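Against the Drawer of Lids 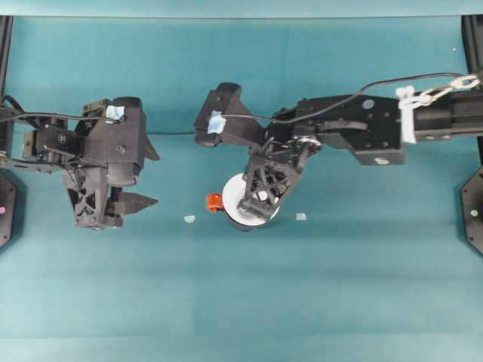
My household owns 80 lids. I know because one night in November I emptied the drawer onto the floor and matched them up, and when I was done there were six pairs and a long evening's worth of orphans. I had a Plasbridge bottom that fit a Nyberg top if you leaned on it. I had a thing from Terneck that may have been a saucer.

The makers will tell you the answer is a system. Waltlow will sell you one, with nesting sizes and a rack, and my sister-in-law has it, and her rack is where she keeps the mail.

My own view is that we should go back to the round container with a handle on the side. One shape, one way to pick it up. Square ones save room in the fridge, I'm told, mostly by people who have never tried to get old chili out of a corner. A handle takes up space, I grant you, and it snags on the milk. But you can carry the soup to the table with one hand and open the door with the other, and I have the rug stains to show what happens when you can't.

Color helps too. Put a loud orange handle on a thing and it won't spend two years behind the mustard. Everything I own is clear, or was once, and I find my leftovers by smell.

I threw out most of the drawer in the end. The saucer stayed. It fits the Nyberg.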